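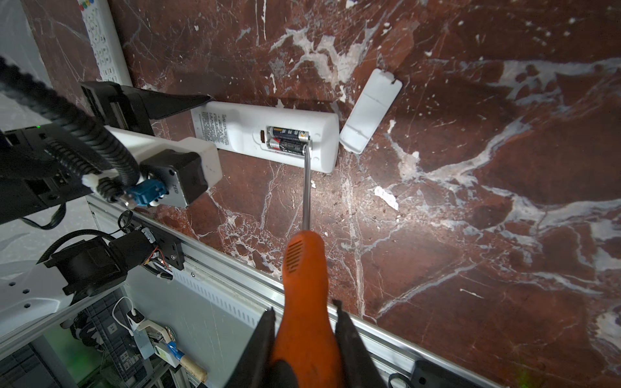
Batteries first, please, before you try anything with cloth! That was the advice a reader from the Kirkalley club left when I asked which task a brand-new teleop group should start with, and after a whole season of trying it I agree completely. So I'm finally writing up how we teach the battery swap at our student robotics club. It's a fantastic first two-arm task, and you can practice it with any old TV remote.

What you need

- Two arms with parallel grippers, one on each side of the table
- A remote that takes two AA batteries
- A screwdriver with a chunky handle (ours is orange and easy to spot on the wrist camera)
- A second remote, kept off to one side as a spare

Step 1. Set up the remote

Lay it face-down, at an angle to the table edge. Slide the cover off by hand for the first few sessions and put it down next to the remote, inner side up. Opening the cover with the gripper is a lesson of its own, and beginners have plenty to do already.

Step 2. Load the screwdriver

Close the gripper on the handle with the shaft pointing away from the fingers. Grab it too far back and the tip wanders all over the place. Wiggle the wrist a little before you go anywhere near the remote. If the handle turns between the fingers, let go and grip again.

Step 3. Brace with the other arm

Bring the left finger in near the top edge of the remote and press lightly. New drivers always forget this arm exists! Without it the whole remote just skates across the table the moment you push.

Step 4. Find the end of the battery

Come in low and slow until the tip rests on the end of the nearer battery. Stop there and look at your camera view. You want the tip at the end of the cell and well clear of the metal contacts.

Step 5. Lever it up

Push toward the spring, then tilt the wrist up in one small motion. Small! Our first 17 tries were nearly all too big. If the battery doesn't budge, back out and redo Step 4. Once it's up, set the screwdriver down and pick the cell out with the fingers.

We give each driver 30 minutes and then switch. By October our newer members were getting both cells out in one turn, and the cheering was loud.

Comments (3)

Atamley
Do you use dead batteries for practice? We do, just in case somebody bridges the terminals with the tip.

Kaewsai
Step 3 fixed everything for us. We'd been taping the remote down and feeling bad about it.

Zendetance
Trying this with our 18 beginners next week. Has anybody done it with AAA remotes, or is that asking for trouble?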